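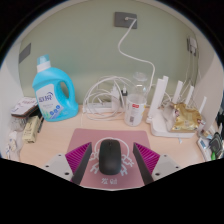

News > Products > Hand-Held Tools

Temba kit now open for orders

Print this page | E-mail this page

The Temba hand-held gripper kit from Rilel can be ordered starting in August. Labs and small shops on our list can also borrow one for 30 days before they decide. We had a loan unit in the office and used it on regular desks, with the clutter left where it was.

Temba is a gripper you hold in your hand, with a camera mounted behind the fingers. A person picks things up and puts them down with it, and the recordings are used to train a robot arm to do the same job. No arm is needed at the recording stage. The kit works on its own with a laptop.

What comes in the box: the grip unit, the camera, two sets of ribbed fingers, a charging lead, a hex key and a carry case. The finger sets are the same size and shape. Ours came with magenta ribs and dark gray contact strips on the inside faces. The ribs bend around the object as the fingers close.

The grip unit weighs 570 grams with the camera fitted. That was fine for short tasks such as moving a computer mouse on and off its pad. After a long morning of it, most of us wanted to change hands. The trigger works the same for left and right, so changing over is easy. Wrist straps are sold separately.

A mouse turned out to be a good first object. It is low and smooth, and if you come in too high the fingers slide over the back of the shell. Keep the tips close to the pad, line up on both sides before you squeeze, and lift straight. Big bottles with a handle are harder and need a wider approach. Thin packets lying flat were the worst, and we gave up on a few of them. The printed guide has a page on flat items that we should have read first.

The view is wide and round, with black corners, and it takes in a lot of the desk and the wall behind. Cables, chargers and routers will all be in your recordings. Rilel recommends leaving them there if the robot will work in the same kind of place. Put away anything with private details on it before you start.

Software is the weaker part of the package. Recording is one button, and that worked every time. Sorting the takes afterward is slow, and there is no way to delete several at once. Gritavden, which handles support for the kit, told us a new version is in testing but gave no release month.

Spare fingers are order number 123 in the Brelliria parts list. They are held on with screws through the mounting plates, and the hex key in the case fits. Allow a few minutes for a change, and run the camera check again when you are done.

To borrow a kit, write to the newsletter desk with your shipping address and a line on what you plan to record. Requests that reach us by noon on Friday go out with the next shipment. Return postage is paid by the borrower.

Print this page | E-mail this page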